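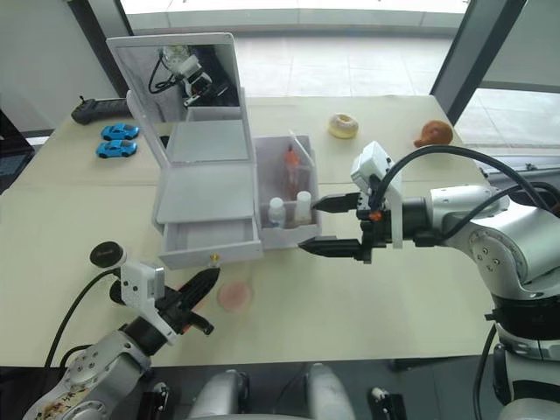

Figure 1. White vanity box with the mirror lid raised; open bin of small bottles at right.

4. What happens to a petition after it is handed in

I had planned to make this section short. The rules on petitions in Tamatstead fit on one side of paper, and when I started I took it for granted that the practice would more or less follow the rules. So I gave myself a couple of pages to say so and move on to the budget hearings. Then I started reading the minutes, and the couple of pages went out the window.

Let me set out the rules first. Any resident can hand a petition to the council clerk. If it has 200 valid signatures or more, it must be debated by the full council. Below that number it goes to whichever panel looks after the subject, and the panel has to "note and respond." The rule doesn't say what a response is, how long it can take, or whether the person who collected the signatures has to be told. I asked three different people at the town offices what "note and respond" meant and got three answers, all given with complete confidence.

4.1 Reading the minutes

The council's minutes for the period are searchable in a system called Ultero, which I was given a guest login for and which I came to know far better than I wanted. I exported every minuted item from the full council and its panels, 3127 in all, and read through them for any mention of a petition. The search box alone wouldn't do it. Clerks write "petition" most of the time, but they also write "representations," "a document bearing names," and in one lovely case "the residents' sheet." I found 162 items that dealt with a petition in some way, and those are what I work from in the rest of this section.

I should be clear about what an item is, because I got muddled about it myself early on. One petition can show up several times: once when it's received, again when it's referred, again when the panel looks at it, and possibly a fourth time when somebody asks where it went. So 162 is a count of appearances. I tried at first to turn it into a count of petitions and gave up when I hit a run of items about a crossing near the Furnival ward school. They could have been one petition resubmitted, or two with the same wording, or a petition and a letter that people at the meeting were calling a petition. I've left them as they stand.

4.2 The three usual paths

Reading all of this in order (I did it twice, once forward and once backward, which I'd recommend to anyone with the patience), I started to see the same few routes come up again and again.

The first is the one the rules describe. A petition comes in above the threshold, it's put on the agenda, the organizer speaks, the members debate it, and there's a vote on what to do. When this happens it is usually pretty lively. The minutes get longer, names start appearing, and you can tell that the public seats were full even though the clerk never says so.

The second path I call parking, with apologies to anyone who came here hoping for a paper on car parks. The petition is received and referred to a panel. The panel asks for an officer's report. The report is due at the next meeting, and then it isn't on the agenda, and then it's deferred. After that the trail usually stops. I can't tell from the minutes whether the matter was dropped or settled quietly by somebody picking up a phone, and I want to be careful here — a silent record isn't the same thing as an idle council.

The third path surprised me, and it's the one I think other researchers ought to look at. A petition comes in under the threshold, with no right to a debate at all, and it gets a debate anyway. A member for the ward raises it under some other item, often the one for ward updates, and off they go. Some of the longest discussions in the whole export happened this way. None of them show up if you only look at what was formally debated, and earlier work that relied on agendas alone would have missed every one.

4.3 Talking to the people involved

Minutes only get you so far, so I also did 10 interviews, a mix of members, staff and people who had organized petitions. Everyone quoted by name here has agreed to it and has seen the passage.

Glenys Parsons organized a petition on the opening hours of the Furnival branch library. Hers was well under the threshold and she knew it when she handed it in. I asked why she hadn't kept collecting. "I had everybody who used the place in the evening," she told me. "I could have stood outside a supermarket and got strangers. What would that have told them?" I've thought about that a lot. The threshold treats every signature the same, and for a town-wide matter that seems fair enough. For a small service with a small number of regular users, it sets a bar that the people most affected can't reach on their own.

Malcolm Tunstall, who was a member for the same ward at the time, took her petition up under ward updates. He was quite open about the method. If a formal route was closed he looked for an informal one, and he thought any decent ward member would do the same. He also said something that worried me a bit, which was that he picked his moments. He would hold a petition back if the mood in the room was wrong. I don't doubt his judgment, but Glenys had no idea this was going on, and spent several weeks believing she'd been ignored.

On the staff side, Beverley Dawber kept the petition log for most of the period. She walked me through it at her desk, and it's a careful piece of work: date in, number of names, subject, where sent. There is no column for what happened next. When I asked, she said she'd suggested one and been told that outcomes belonged to the panels. The panels, when I asked them, thought outcomes were in the log.

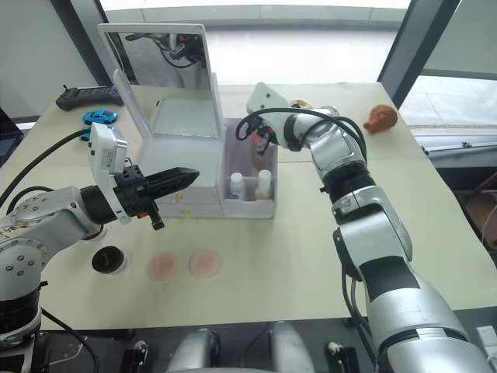
Figure 2. Two robot arms above a beige tabletop, one gripper angled into a small translucent container.

4.4 A look across at Zuvstead

I didn't set out to do a comparison and I don't want to oversell this one. Zuvstead is the next town over, it's smaller, and I had access to its records only for a single month, November. Still, it does one thing differently and I think it matters. Every petition, whatever its size, gets a named officer, and that officer has to write to the organizer when the matter is closed, with a copy to the clerk. The letters are short. Some are plainly a "no" with a polite sentence on either side. But there's an ending, and both sides have it in writing.

Szymon Laskowska had organized petitions in both towns, having moved house in between, so he was a bit of a gift to me. He lost in Zuvstead and got part of what he wanted in Tamatstead, and he still preferred Zuvstead. In Tamatstead he found out the new bench had been approved by walking past it. I laughed when he said it, and so did he, but he also told me he wouldn't bother with another petition there. One person's view, of course. I'd love to see somebody test it properly with a survey of organizers, winners and losers alike.

4.5 Some doubts about all this

A few things bother me and I'd rather put them down now than have a reader find them.

My sorting of items into three paths was done by me, alone, at first. Liam Hebden was kind enough to go through a batch of them without seeing my labels, and we agreed on most. Where we didn't, it was nearly always over whether a debate counted as a debate or was just a couple of members grumbling. We settled those by talking them through, and where we couldn't settle them I used his label, on the grounds that he had less riding on the answer.

I also have nothing on petitions that never reached the clerk. Two of the organizers mentioned earlier attempts they'd given up on, and there must be plenty more. Anything handed straight to a ward member and dealt with on the doorstep is invisible to me as well, and from the way Malcolm talks I suspect that's a good deal of the real business.

Last, minutes are written by people, and the clerk changed partway through. The new one writes fuller notes. Some of what looks like a growth in informal debate in the later items may just be better note-taking. I tried reading the later minutes with that in mind and I still think the growth is there, though I'd put it more softly than I did in my first draft. Section 5 picks up the budget hearings, where the notes are verbatim and this particular headache goes away.

Contact the author | Copyright 06/09/2019 | Back to top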